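Reference > Education > Teaching Methods > Laboratory Instruction
Print this article | E-mail this article
July — Reference Desk staff

Open-inquiry laboratory

An open-inquiry laboratory is a form of science teaching in which students choose the question, plan the procedure and decide how results will be reported. It is used mainly in introductory college courses. 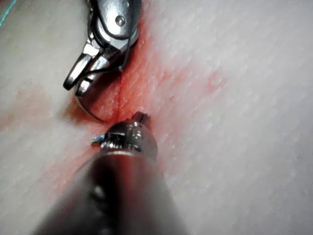
Origins

The format was first set out at Tornton College, where 2 sections of general biology replaced printed exercises with student projects. Enrollment later grew to 584 students a year. The Koskela model — named for the field station where it was revised — added a written proposal before any bench work.

Course structure

Sections are limited to 30 students. Each group submits a proposal, receives comments and then begins work.
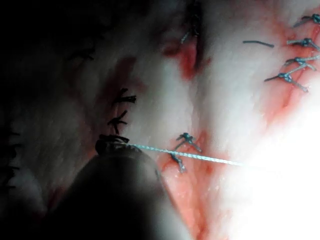
Projects usually last more than 15 class hours. Grading is based on the proposal, the notebook and a final report.

See also: Guided inquiry; Ostora notebook; Flireck scale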